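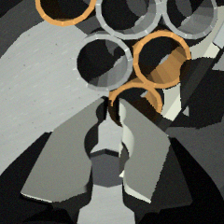

Ebony Fairweather
Project Lead, Gurnov Picking Program, Grultarach

Progress report to Itance
Sep 1, 2022

Most of August went on a single fault, and the milestone for moving to the real arm has not been met. I told Marama Tapsell by phone when we stopped the run. What follows is the written account, with the changes to the schedule.

The fault

The simulated arm is supposed to back off when the force on either finger passes 20 newtons. In open space it does this every time. When the target ring was packed in among other rings, the arm sometimes went on pushing down after the limit was passed. It then reported a normal grasp. Out of 900 runs in the packed layout, 55 ended this way.

Liliana Galli found it while checking the logs for something else. The grasp count looked fine, but the finger positions at the end of those runs did not match a closed grip. She replayed several of them and saw that the fingers had come down partly on a neighboring ring and kept going.

We stopped all packed runs that afternoon. No hardware was involved and no one was at risk, but the same control code was due to go onto the arm at Bolger. I have treated it as a safety matter for that reason, and the Bolger install is on hold.

Cause

There were two causes. The first was in the force reading. The code took the contact force from the target ring only. If a finger was pressing on the ring next to it, the reading stayed low and the limit was never reached. The color of the ring made no difference; orange and gray targets failed alike.

The second was in the stop itself. Once the arm had entered its last stage of descent, a stop request was held until that stage finished. Clem Waaka wrote that part last year to get rid of a shaking problem near the table, and it did get rid of it. None of us went back to ask what it did to the stop. That was a gap in our review and I should have caught it.

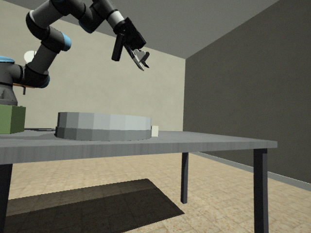
Clem has now rewritten the stop so that it is acted on at once in every stage, and the arm lifts clear to a high position with the gripper open before anything else is allowed. The force reading now takes in all contact on both fingers, including contact with the table. The shaking has come back a little as a result. We can live with it in simulation, but it will need work before the real arm is used.

Testing of the fix

We are repeating the full set of packed runs with the new code, starting with the ones that failed. Those have all been replayed and all now stop at the limit. The rest are still going. I don't want to call the fault closed until the whole set is finished and Liliana has checked the finger positions by hand against the logs.

Schedule and money

The Bolger install moves back one month. Alby Tapsell has agreed to hold the floor space for us. There is no request for extra funds. The added computing time comes out of the travel line, which is underspent.

Still open

The shaking near the table. A written rule that any change to motion code gets a stop test before it is merged; Clem has a draft. A decision from Itance on whether you want an outside review of the stop code before the install. If you do, please let me know soon, as it would have to be booked before we fix the new install date.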